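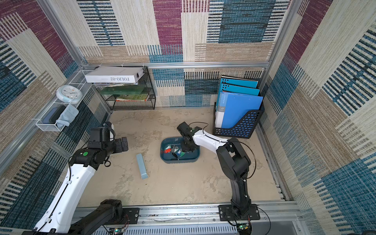 Ishbel MacKinnon

1/ Short thread on carpet tiles, as I've now laid them in three rooms and a hallway and people keep asking me whether they're any good. They are. The shop floor on Girkgate was the big one, 72 square metres, and it's still down.

2/ Buy from one batch if you can. The batch number is on the end of the box. Two boxes of the same grey from different batches can look fine under shop lights and quite different by a window.

3/ If you can't get one batch, or you're buying ends of lines, mix them on purpose. Cream, beige and purple with a stripe thrown in looks deliberate. Nearly matching greys look like a mistake.

4/ Ends of lines are where the savings are. Gromard sell theirs by the mixed pallet and you get what you get. My last one was heavy on purple and I've come round to it.

5/ Turn a tile over before you lay it. There's an arrow on the back. All arrows the same way gives you something close to ordinary carpet. Quarter turns give you a chequerboard. Decide before you open the adhesive.

6/ Start in the middle of the room, not at the wall. Snap two chalk lines, check they cross square, work outwards. I ignored this in the hallway and ended up with a 2 cm sliver along the whole of the skirting.

7/ Cut from the back with a new blade. Change the blade more often than you think you need to. Striped tiles fray more than plain ones, so I keep them away from doorways.

8/ Adhesive: use tackifier, the sort that stays sticky and lets you lift a tile later. Dusik do a tub that did the whole shop. Roll it on thin and leave it to go clear. It goes on milky, so you can see when it's ready.

9/ Someone asked about walls. Yes, you can – it takes some of the echo out of a small hard room, though don't expect it to stop next door's telly. Tackifier won't hold on a wall for long. Use a proper contact adhesive, and check the fire rating of the tile first, as plenty are only rated for floors.

10/ Pale tiles show everything. I knew that and bought them anyway. Vacuum first, then a damp cloth and a drop of washing-up liquid, working from the outside of the mark inwards. If that fails, swap the tile with one from under the sofa.

11/ Keep a spare box, flat, somewhere dry. Sakamoto stopped making the blue I used in the back bedroom in February and I've got four left.

12/ Stairs are a separate subject and I'm not good at them. If anyone has a decent method for nosings, reply to this one.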